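Home Stories Archive Contributors Submit
Search this site Enter keywords Go
December
By Nisreen Saliba

The Tavholm Gauge

The tide gauge at Tavholm read 42 millimeters high, and Abelardo Villca was sent to find out why.

He took the morning ferry with a level, a tripod, two staffs and a letter from the Echeverri survey office authorizing him to open the gauge hut. The letter proved unnecessary. The hut had no lock. Inside were a stilling well, a float on a steel tape, a recorder of the older Tamell pattern, and a paper logbook in a plastic bag.

The logbook had been kept by Roscoe Mercado, harbor keeper, in pencil. Each entry gave the time, the staff reading outside, the recorder reading inside, and the difference. For years the difference was two or three millimeters. In the spring it became 42 and stayed there. Mercado had entered it daily without remark.

Villca checked the tape for kinks and the pulley for wear. He dipped the well by hand and got the same figure as the recorder. He read the outside staff at slack water and got Mercado's figure. Both instruments were correct with respect to their own zeros. One of the zeros had moved.

There were three benchmarks on the island. The nearest was a brass bolt in the harbor wall. The second was cut into the church step. The third was listed on the station sheet as "rock, 181 m north of hut, cross chiseled, difficult in wet weather." He began at the bolt, ran the line to the church, and closed back on the bolt with an error of one millimeter. The bolt and the step agreed with the sheet. He left the rock for Thursday.

Mercado came down in the evening and stood in the doorway.

"You'll want to know about the wall," he said.

"What about it?"

"They rebuilt the part with the staff on it. After the storm. Took it off, put it back on."

"Who put it back on?"

"I did. I used the old screw holes in the board."

"And the wall?"

"New wall," Mercado said.

Villca wrote this down. He asked why it was not in the log. Mercado considered the question and said the log had columns for four things. 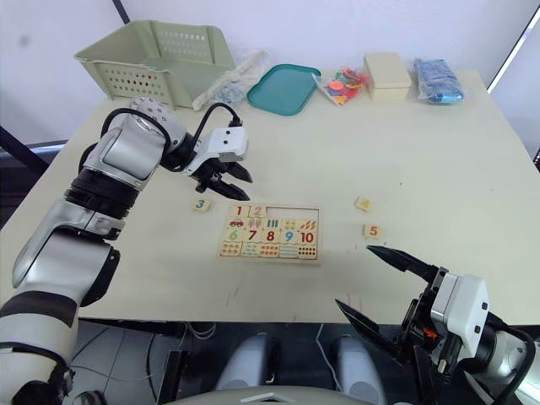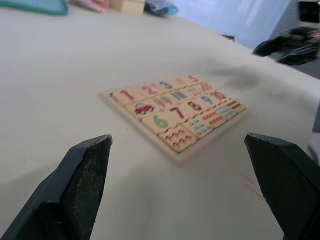
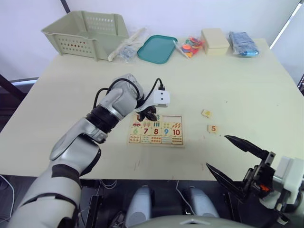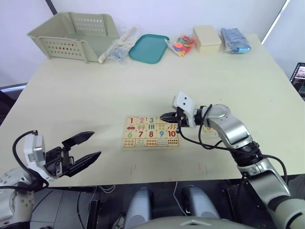

Which zero had moved?

The one on the outside staff. The recorder still agreed with all the benchmarks, and the staff had gone back up at the wrong height.

Villca confirmed it on Thursday by leveling from the rock, which was in fact difficult. The cross was under lichen, and he found it with his thumb. The line closed within tolerance. He then set the staff on the harbor steps, sighted the zero of the board, reduced the readings twice, and had his 42 millimeters to the nearest one.

The correction took less time than the proof. He drilled new holes, held the board while Mercado drove the screws, and leveled to it again. The difference was two millimeters. Mercado read it himself, in pencil, and stopped with the point on the paper.

"Where do I say what we did?"

Villca ruled a fifth column down the right side of the page with the edge of the letter from Echeverri. He wrote "Remarks" at the top. It was narrow, and the word had to be abbreviated.

Mercado thought for some time. Then he wrote "moved board," and under it, smaller, "my error, spring." He put the book back in its bag and pressed the air out.

The ferry was late. Villca waited in the hut with the recorder running and filled in his form. Under cause he put "staff reset without leveling." Under person responsible he put the name of the office that had not sent anyone in the spring, and signed it.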